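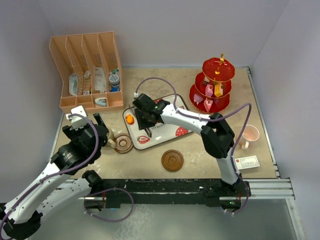 Gripper Fault Notice: Frequently Asked Questions

What happened?
In June, a Nimri two-arm station at the Wuvcombe site released a cup without a command. No one was hurt.

What was the cause?
A worn cable connector cut power to the gripper for 27 milliseconds.

Which stations are affected?
All 1,607 stations shipped with the first connector type.

May I keep using my station?
No. Switch it off and contact Plilitz Support. Replacement takes 20 minutes per arm.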